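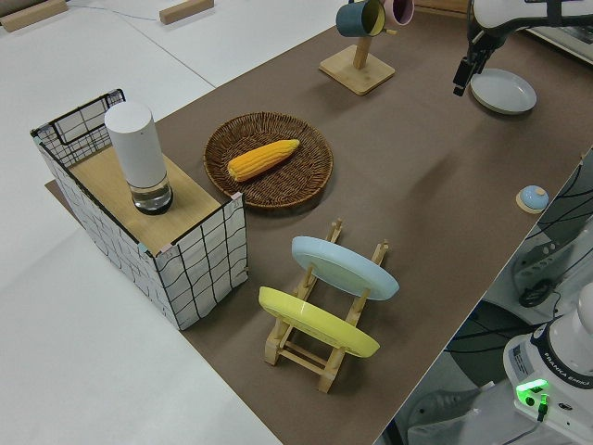 Mandutano's second album, Soder, came out on 7 March 2026, and by lunchtime the label had already told us it was "the most anticipated independent release of the spring". Anticipated by whom, the press note didn't say. I've played it four times now and I'm still waiting for the part that explains the fuss.

Let's be fair to it. The opening track, Lui, is a lovely thing: a slow guitar figure, a voice that sounds as if it was recorded late at night, and no drums until well past the point where most producers would have lost their nerve. If the other songs were up to that standard I would be writing a different piece.

They aren't. The middle stretch sounds like one long song with gaps in it, and the two guest verses might have been sent in by people who hadn't heard the rest. Zhuoran Liang, who produced the first album and gets only a mixing credit on this one, is badly missed.

Then there is the matter of the numbers. Drenix, the label, says 3148 people ordered the record on vinyl before release. Good for them, if so. But the figure appears to include the bundles sold with tour tickets, and I asked twice whether anyone could buy a ticket in the first week without also buying the record. I got a cheerful reply about the artwork.

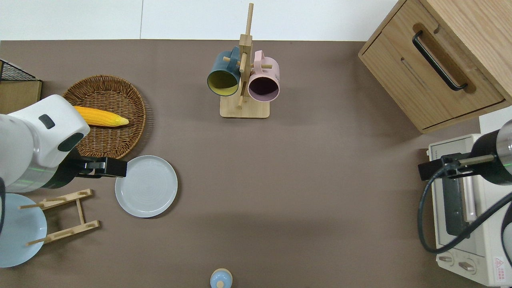 ## The April dates

The tour starts in April, in a room that holds 310. That's a sensible size for this band, and I'd rather see them there than in one of the half-empty halls they tried last time. The tickets now come without the album, though the booking fee has gone up – draw your own conclusions.

I'll go, mostly to hear Lui played live. I'm told the set leans heavily on the new material, so I may be at the bar for some of it. A review will follow in the next issue if they let me in.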